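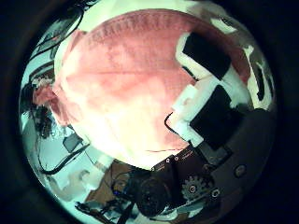 Pink cloth versus grip pads, as seen from the wrist.

I promised myself I would write down what this hobby costs before February came round and I had to do the sums all over again with a colder heart. So, September 2023, the state of the robot budget.

The arm was the easy part. I bought it used through Nilteo, a reseller with a website that looks like a tax form, for 800 dollars plus freight. I had a spreadsheet. The spreadsheet had a line that said "arm" and a line that said "misc," and I had put 129 dollars next to misc with the confidence of a man who has never bought a connector.

Misc is where the money lives. Misc is grip pads, cable, screws in a size the hardware store has heard of but does not carry, and a second set of grip pads. I have now split it into 11 separate lines, and one of them is called "misc."

What I really want to talk myself into, or out of, is the hand. The one I'm running has an open gear, a round black lump of a part next to it, and a pair of black pads sitting on white blocks whose edges would not win a prize at a school fair. It also handles cloth, up to a point, and cloth is the only thing I care about. I want a machine that folds laundry. I have wanted this since college and I own more shirts now.

The proper answer is the Dralteck hand. Sealed housing, replaceable fingertips, a manual written by someone who had met the product. It is 2,000 dollars. For that money I could send my laundry out for longer than I expect to keep this apartment, and my spreadsheet, which I have taught to work these things out, turns the cell red when I type it in.

The cheaper answer is to keep the hand and spend on the pads. Henríquez sells a soft pad in small batches and the samples feel promising between my own fingers, though my own fingers were never the problem. There is a waiting list. I'm on it. I'm also on the mailing list for Drasodberg, who make a gripper for the garment trade and won't print a price anywhere, so I've filed it under yachts.

A few rules for next year's budget, mostly for me:

Price the cables first. Whatever length you think you need, look at the floor, then look at the arm, then buy the longer one.

Freight is a real number and goes in its own line.

Don't buy a hand until you've decided what it's going to hold. I bought mine with blocks and cups in mind – nice rigid things that stay the shape you left them – and then went straight to fabric.

Leave something over for pads. They wear, or I decide they've worn, and the cost is the same.

For now the Dralteck stays on the wish list, one row under a new dryer. The pads go on order as soon as Henríquez gets to my name. If anyone reading has run theirs on towels, tell me how the edges held up, and what you paid for shipping.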